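From: Chantelle Mtshali
To: seedswap list
Date: Oct 7, 2018
Subject: Re: [seedswap] Enton beans - damp??

Benedito Macedo wrote:
> Opened my tin of Enton climbers from July and the whole lot smells
> musty. 31 beans, half with grey spots. Is it worth sowing any or do
> I bin them? Also what does everyone store in, paper or plastic?

Bin the spotty ones, keep the rest apart and try 9 on wet kitchen roll. If five or more sprout the others are fine to sow. July is early to pick Enton - pods need to rattle first. Mine stayed on the canes till the leaves had gone and I still gave them three weeks on a tray in the spare room.
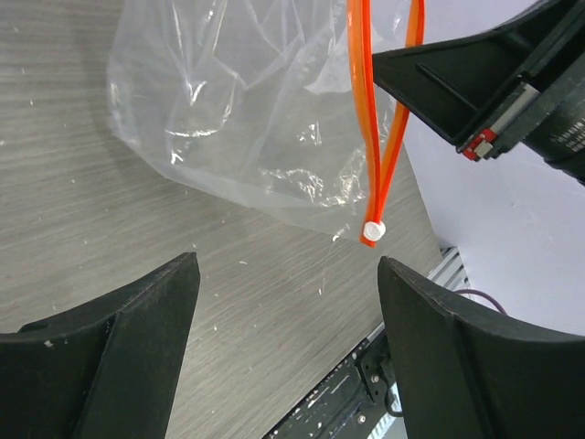

Storage - paper for the first month, allways. Beans go on giving off damp long after they feel hard. After that plastic is fine, I like a clear bag with an orange zip like this one, easy to spot in a full drawer. Write the variety and year on a slip and put it inside, pen rubs off the outside.

Still got 124 Mendonça peas to give away if anyone wants, plus a bit of Kundeo squash. Send me an address off list pls. Will post next week, que at ours is dreadful.

Chantelle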